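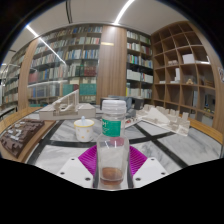 A clear bottle with a green label, held over a marble-patterned table

Members of the Endby Cricket Club will be aware that the opening fixture against Quan has been placed under review. This post sets out the position as I understand it, for the benefit of those who were unable to attend the meeting in July.

The match was to be staged at the Pranier Ground, with temporary seating for 200 spectators along the river side. All 277 tickets, including standing places, had been allocated. The league has since asked both clubs to hold back any further arrangements until the condition of the outfield has been assessed. An inspection was carried out at 10 in the morning and a second is to follow.

It is regrettable that supporters learned of the delay from a notice on the gate. The club ought to have written to ticket holders directly, and I have said as much to the secretary.

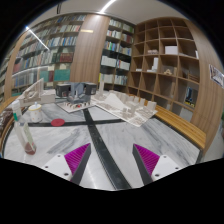 Marble tabletop with a red disc

Three courses are open to the league. The match may go ahead as planned; it may be moved to the Quan ground, where there is no covered seating; or it may be put back by 2 weeks — an outcome that would clash with the junior cup. My own preference is for the first, provided the umpires are satisfied with the bowlers' run-up at the northern end, where the drainage has been poor for nearly 7 years.

Tickets remain valid in all three cases. Holders who cannot attend a rearranged fixture may apply for a refund through Totico, which handles bookings for the league. Applications should give the booking reference and the name in which the tickets were bought. Season members need take no action. 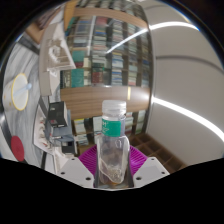 Travel and parking

The shuttle bus from Endby station has been kept on provisional hire. Parking at the Pranier Ground will be limited to permit holders, whatever the date, and the lower field will stay closed to vehicles. Visitors coming from Quan are asked to use the eastern entrance — the lane beside the pavilion is too narrow for coaches.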